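About Kubiak Line Services

Kubiak Line Services inspects and maintains overhead distribution lines for rural electric cooperatives and small municipal utilities. Our work covers poles, crossarms, insulators, switches and the trees that grow near them. 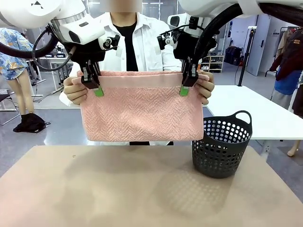
The company was started by Dougal Kerr and Leokadia Chmielewska after both had worked as protection engineers at the same cooperative. It now has 52 employees in three field offices. Kerr runs field operations. Chmielewska is responsible for relay settings and coordination studies.

What we do

Most of our contracts are for cyclic inspection. A two-person crew walks or drives each feeder, records the condition of every structure and assigns a repair priority. Priority 1 defects are reported to the utility's control room by phone before the crew leaves the pole. Lower priorities go into the weekly file.

We also carry out pre-season patrols on circuits that run through high fire risk areas. These are finished by the end of September. Where a utility shuts off a circuit ahead of strong wind, we patrol the full length of the line in daylight before it is put back in service. Crews on call are ready to leave within 15 minutes of the request.

Records

Inspection data is kept in Nutarer, our in-house database. Each entry carries the pole number, the inspector's initials and the time of the visit. Utilities can export their own records at any time — no separate license is needed. Ottar Backlund maintains the system and answers questions on file formats.

Training

All field staff complete our line patrol course before working without a lead inspector. Tadeusz Domański teaches the course and reviews 100 completed inspection sheets for each new inspector. Refresher sessions are held every spring.

Contact

Requests for bids should go to Bartosz Śliwiński in the contracts office. Please include circuit miles, voltage class and the date of the last full inspection.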